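Porlow Shared Workshop, Evening Course Notes
Unit 8: Two Arms on One Bench, and What the Simulator Leaves Out

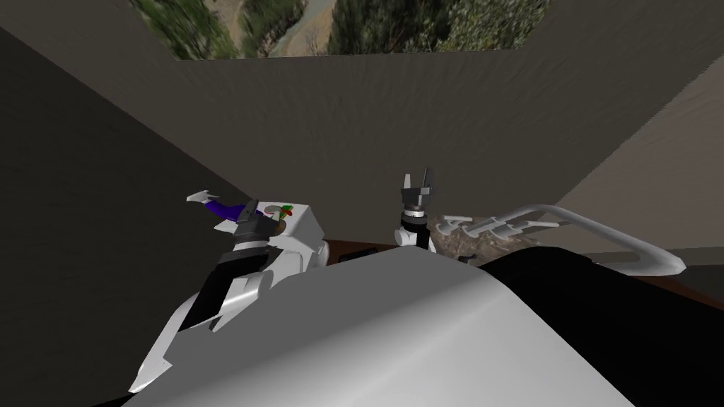
Do you need a second arm for a home build?

Most people don't, at least for the first year. One arm and a decent vise will do nearly everything beginners say they want two arms for. A second arm earns its space when the part has to be held in the air and turned while something else is done to it, and very few kitchen-table projects get that far.

I teach this unit every time with the same reservations, so I may as well write them down.

What the simulator is good for

Reach. If the arm can't get to the far side of the bench in simulation, it won't get there in your garage either. You can find this out before drilling holes in a bench you like. It will also show you most of the ways two arms can block each other, provided your model includes the mounts, the cable bundle and whatever else sits near the base. People model the arm beautifully and forget the clamp.

Order of moves is also worth testing. Which arm goes first, where the other one waits, how far it backs off. Write the waiting position down as joint values. "Out of the way" is not a position.

What it is bad for

Grip. A simulated finger closes on a simulated handle and the two stay together because the contact settings say so. Your handle has oil on it, or a seam from the mold. Maxence Besnard ran 400 simulated picks of a screwdriver for his Turnton build and lost none of them. On the real bench he got 89 good picks out of the same number. The arm was fine. The friction value had been copied from a forum post, and he never measured it.

Flex. Your bench moves. Simulated benches don't, unless you go to a lot of trouble. Lean on the corner of yours while the arm is holding a pen over paper and watch the line.

Thin tools. Anything long and narrow held at one end magnifies a small angle error at the other. Check the tip, not the wrist.

Cost, since somebody always asks

Ulises Cáceres kept receipts for his second arm: $725 in parts, with the motors bought used. That leaves out the power supply he already owned and the gripper he printed twice. I don't believe any build total that leaves those out, including his, and he agrees with me.

The Pramport plans we hand out in March list a cheaper version. I have yet to see one finished at the listed price.

Before you power a real pair

Set the speed limit low in the controller itself. A limit that lives only in your script disappears when the script crashes.

Put the stop button where you can hit it from where you'll be standing. Then stand there and try it, with both arms moving.

Run each arm alone through its full path. Then run both with empty grippers. Add the tool last.

Measure the distance between the two bases with a tape and compare it with the number in your model. Roxana Puma's differed by the width of the mounting plate, which she had entered on one side only. Both arms looked right by themselves and missed each other at every handoff.

Homework

1. Pick one household task and write out the moves for one arm and a vise. Then write them for two arms. Bring both lists.

2. Measure the friction of one real handle against your real finger pads. A tilting board and a protractor are good enough. Put your value into the model and rerun your picks.

3. Read the Salazar handout on joint limits, pages 1 to 8. Skip the section on learned control for now. It promises more than you can check at home.

Noemí Bañuelos has the key to the tool cage. Sign out the protractors, please, and bring them back.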